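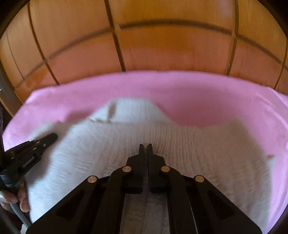 Sun 14 January

I have a rule about laundry advice, which is that the more often I hear it, the less I believe it. Cold water is the latest. Everyone I know has switched to cold, and everyone I know says their towels come out fine, and I have used some of those towels.

I'm not against it. Heating water costs money, my bill in November was awful, and I'd love to be told that one turn of a dial fixes it. What I object to is how sure people are. Maiara Bezerra, who I've known long enough to argue with, swears she hasn't touched the hot setting in 3 years. I asked her if she'd ever washed the same load both ways to compare. She hadn't. She said she could just tell.

So I tried it, badly, the way one person with one washing machine can. Same detergent, same kind of load (cotton, light colors, nothing disgusting), one week cold and one week warm. T-shirts: no difference I could see. Sheets: no difference. Pillowcases: warm was better, and I'll go to court over that. Kitchen towels: cold was hopeless. There was butter involved.

That sounds like a result, but I don't trust it much. I knew which load was which. I'd also picked a side before I started, and if you want to find a grease mark on a kitchen towel you will find one.

Then there's the detergent. I bought a bottle of the Pleltine cold-water stuff for this, mostly because the label annoyed me. "Up to 20 more washes." More than what? Up to is doing a lot of work there. Zero is also up to 20. I emailed them and got a friendly reply that repeated the label back to me. The detergent itself is okay. It smells like a hotel lobby and it cleaned about as well as the cheap one I normally buy, which doesn't promise me anything.

Fabric softener I gave up years ago and I still can't say whether I was right. The case against it is that it coats the towels and they stop soaking things up. The case for it is that my mother used it and her towels were wonderful. She also hung them outside in real wind, so who knows what was doing the job.

Vinegar in the rinse is the one that really gets me. Jeferson Marinho left a long comment on my last post saying it softens, brightens, kills odors and clears out the hoses. When one thing from the pantry does all of that, I want to see the bad towel and the good towel side by side. He sent me a link to a video. The video was by someone selling vinegar. (He has since told me he only watched the first half.)

What I've ended up doing is boring. Cold for clothes, warm for anything that touches food or a face, and half the detergent the cap tells me to use, as I don't see why I should let the people who sell it decide how much I pour. I wash fewer things, too. A sweater worn once over a shirt isn't dirty, whatever my upbringing says.

If you've done a proper comparison, with the loads mixed up so you didn't know which was which, please write to me. If you can just tell, I've already heard from Maiara.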